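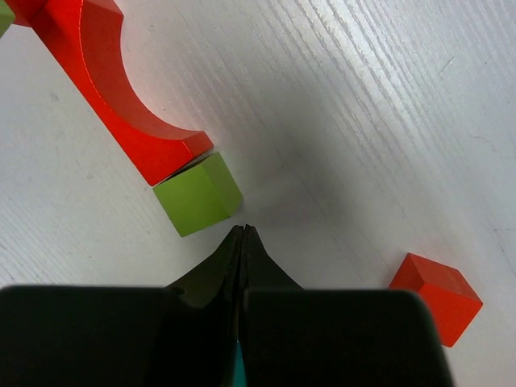

Figure 4. Fingertips closed, lined up on the green cube before the first grasp.

4.3 Recording your first demonstration by hand

By now your Wumodari arm should be bolted down, powered up and past its joint check, so we come to the part most people have been looking forward to: taking hold of the arm and showing it what you want done. Please don't worry if your first few tries are wobbly. Everyone's are, ours very much included, and a wobbly one is easily deleted.

We suggest starting with wooden blocks on a plain, light table. The practice task is to pick up the green cube and set it down beside the red one, leaving the arch block where it lies.

1. Lay out your blocks with enough open table around the cube for the fingers to come down on either side of it.

2. Press HAND GUIDE on the Cirnia pendant and wait for the tone. The arm will go light and you can move it with one hand near the wrist.

3. Bring the closed fingertips close to the cube and stop there, as in Figure 4. This is your starting pose. Press MARK.

4. Press RECORD. Raise the arm a little, open the fingers with the thumb switch, and lower them over two opposite faces of the cube. If the cube sits at an angle, turn the wrist to match it.

5. Close the fingers, pause for a breath, and lift straight up.

6. Carry the cube across to the red one, lower it until it touches the table, open the fingers, and back away before you press STOP.

7. Save the run, or press DISCARD and have another go. The pendant holds up to 99 runs per task.

Note: Move the blocks a bit between runs, and turn them too. A set of runs that all begin from the same layout teaches the arm that one layout and very little else. Lai-ching Tam, who wrote the practice tasks, likes to shuffle everything with her eyes shut.

Note: If you would sooner work from a chair, the same steps can be done with the Roser hand controller. Pair it first (section 5.1) and use the slow setting until the motion feels natural to you.

CAUTION: Keep your free hand well away from the fingers whenever the thumb switch is live. They close quickly.

CAUTION: Do not let go of the arm while it is stretched out to full reach. Bring it back over the base, then press HOLD. If it sags or drifts, stop and look up code 219 in the fault table.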